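Subject: Re: [Hawthorne swaps] Blue plastic tray, still going?
Date: 2018-06-08

> Is the tray still going, please? I'd love it for my
> seedlings if it hasn't been promised elsewhere.

Hello again, and yes, it's yours if you'd like it! It's been sitting empty on my table all week, and I do like the colour, but I've 43 pots and no sill left. 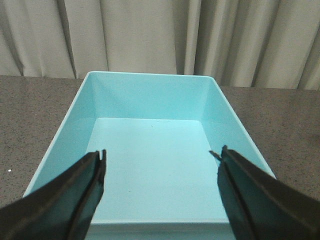
OFFERED: Home and garden

It's plain plastic with sloping sides and a flat floor, so it ought to wipe down nicely. Come by after tea any day (I'm at 83, next door to Stisell) and do bring a bag.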